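About Wirken

Wirken is a lending library and book depot founded by Hermine Lüthi. The collection covers 261 titles in 3 languages: English, Chinese and Turkish. Most are schoolbooks and short reference works.

Intake is handled by Birsen Kahraman. Each book is checked against the catalog by barcode and title. Plastic wrapping stays on until the record is complete — condition is graded afterward.

Books travel in plastic crates, 20 to a crate, and stand upright on the sorting surface while the back cover is read.
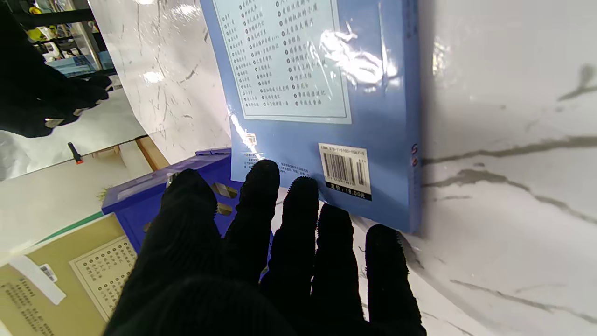
Printed prices are recorded in the original currency and are not converted. Loans run for 40 days. Schools may request a full crate by writing to Sorin Begović at the front desk. New lists are issued every May.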